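[보도자료] 조산스, 아이와 부모를 위한 저녁 시간 프로그램 '제바우' 신청 접수 시작

2022년 11월 9일

안녕하세요, 육아 지원 단체 조산스(Zosance)에서 부모 교육을 맡고 있는 사람입니다. 보도자료라고 하면 보통 딱딱하게 쓰던데 저는 그게 영 어색해서, 늘 소식지에 쓰던 말투 그대로 적어 봅니다. 기자님들, 편하게 읽으시고 필요한 부분만 가져다 쓰셔도 됩니다!

이번에 저희가 새로 여는 프로그램 이름은 '제바우(Zevau)'예요. 형제자매 사이의 다툼을 다루는 가정용 프로그램이고, 내년 2월에 키드소프(Kidthorpe) 센터에서 첫 모임을 시작합니다. 대상은 만 세 살부터 열 살까지의 자녀를 둘 이상 키우는 가정이에요. 신청은 오늘부터 받습니다.

제가 이 일을 하면서 가장 많이 듣는 질문이 뭔지 아세요? "우리 애들은 왜 이렇게 싸울까요?"입니다. 밥 먹다가 싸우고, 양치하다가 싸우고, 차에서 누가 창문 쪽에 앉느냐로 싸우고요. 저도 두 아이를 키우는데, 어제저녁에는 똑같은 파란 컵 두 개를 놓고 서로 자기 컵이 아니라며 울었습니다. (컵은 정말 똑같아요. 같은 날 같은 가게에서 샀거든요.) 그러니 상담실에서 부모님들 이야기를 들으면 남의 일 같지가 않아요.
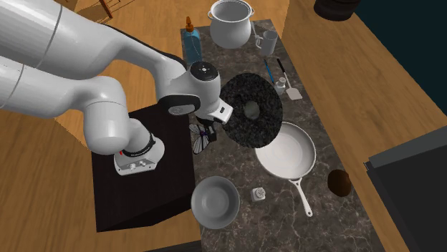
특히 힘든 시간이 저녁이에요. 아이들은 어린이집이나 학교에서 하루 종일 참고 양보하다가 집에 오고, 부모는 부모대로 지쳐 있고, 거기다 배까지 고프죠. 지난 2월에 저희가 상담 가정 66곳에 하루 중 언제 다툼이 가장 잦은지 여쭤봤는데, 거의 29가정이 저녁 식사 준비 시간을 꼽으셨어요. 나머지 답은 아침 등원 준비, 주말 오후, 잠자리에 들기 직전으로 흩어졌고요. 큰 조사는 아니지만 프로그램을 짜는 데는 큰 도움이 됐습니다.

그래서 제바우는 저녁 시간부터 시작해요. 부모님이 심판 노릇을 조금 내려놓는 연습을 먼저 합니다. 누가 먼저 그랬는지 캐묻기 시작하면 두 아이 모두 억울해지고, 그날 저녁은 거의 재판으로 끝나더라고요. 대신 눈앞에 보이는 것을 그대로 말해 주는 연습을 해요. "둘 다 이 자동차를 갖고 싶구나", "목소리가 많이 커졌네" 이런 식으로요. 처음에는 다들 쑥스러워하세요. 저도 그랬어요. 큰애가 "엄마 왜 그렇게 말해?" 하고 묻는 바람에 둘 다 웃어 버린 적도 있고요.

두 번째로는 아이마다 따로 보내는 짧은 시간을 만듭니다. 거창하게 어디 데리고 나가실 필요 없어요. 빨래를 같이 개거나 쓰레기를 같이 버리러 가는 정도면 됩니다. 다만 그 시간에는 동생 이야기나 언니 이야기를 꺼내지 않기로 약속해요. 이게 생각보다 어렵습니다. 해 보시면 알아요, "동생한테 좀 잘해 줘"라는 말이 얼마나 자주 튀어나오는지.

그다음이 나누기와 차례 지키기인데, 여기서 부모님들이 자주 오해하시는 부분이 있어요. 모든 물건을 꼭 나눠 써야 하는 건 아니에요. 아이에게도 혼자만 가질 수 있는 물건이 몇 가지는 있어야 마음이 놓이고, 그래야 다른 물건도 빌려줄 여유가 생깁니다. 그래서 첫 모임 숙제가 '내 것 상자' 만들기예요. 신발 상자면 충분하고, 무엇을 넣을지는 아이가 정합니다. 돌멩이가 들어가도, 과자 봉지가 들어가도 그냥 두시면 돼요.

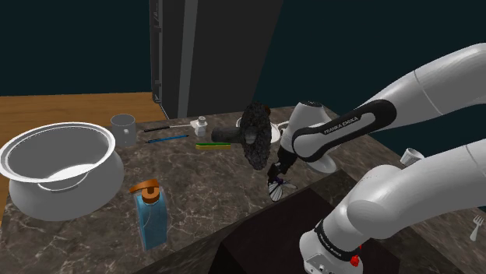 나이 차이에 대한 질문도 많이 주셔서 모임을 2개 반으로 나눴어요. 한 반은 터울이 세 살 이하인 가정, 다른 반은 그보다 터울이 큰 가정입니다. 연년생끼리 부딪치는 모습과 여덟 살 아이가 세 살 동생 때문에 속상해하는 모습은 많이 다르니까요. 쌍둥이 가정은 첫 번째 반으로 오시면 됩니다. 모임은 매주 한 번씩 여섯 주 동안 이어지고, 부모님이 모임에 참여하시는 동안 아이들은 옆 놀이방에서 선생님들과 지내요. 놀이방은 따로 신청하지 않으셔도 되지만, 알레르기가 있는 아이는 신청서에 꼭 적어 주세요. 간식이 나가거든요.

교재는 아동 도서를 만드는 딜론(Dhillon) 출판사와 함께 준비했습니다. 두꺼운 책은 아니에요. 부모님용 얇은 공책 한 권과 아이들이 볼 그림 카드 한 묶음입니다. 카드에는 '기다리는 중이야', '지금은 혼자 있고 싶어', '같이 하자' 같은 말이 적혀 있고, 아직 글을 못 읽는 아이도 그림을 보고 고를 수 있어요. 저희 집 둘째는 '혼자 있고 싶어' 카드를 제일 좋아해서 벌써 모서리가 닳았습니다. 공책과 카드는 참가비에 들어 있고, 참가비는 가정당 2만 원이에요. 형편이 어려우시면 신청서에 있는 칸에 표시만 해 주세요. 서류는 요구하지 않습니다.

한 가지 미리 말씀드릴게요. 제바우를 마친다고 해서 아이들이 안 싸우게 되지는 않아요. 형제자매는 싸우면서 협상도 배우고 화해도 배우니까, 저희도 다툼이 아예 사라지기를 바라지는 않습니다. 몸이 다치거나 한 아이가 계속 겁을 먹는 상황이라면 이야기가 다르고요. 그런 경우에는 모임보다 개별 상담을 먼저 권해 드리니 망설이지 말고 전화 주세요.

신청은 키드소프 센터 안내 창구나 조산스 사무국 전화로 하실 수 있어요. 엄마든 아빠든 할머니든 할아버지든, 아이를 주로 돌보시는 분이면 누구나 오실 수 있고 두 분이 함께 오셔도 참가비는 같습니다. 중간에 한 번 빠지셔도 다음 주에 그대로 나오시면 돼요. 빠진 내용은 공책에 다 있습니다.

취재를 원하시는 기자님들은 첫 모임 전에 사무국으로 연락 주세요. 모임 중에는 가족들 이야기가 많이 오가서 촬영은 어렵지만, 교재와 놀이방은 얼마든지 보여 드릴 수 있고 저와의 인터뷰도 환영합니다! 저녁 시간만 피해 주시면 좋겠어요. 그 시간에는 저도 파란 컵 문제를 해결하고 있을 테니까요.

문의: 조산스 사무국 부모교육팀
모임 장소: 키드소프 센터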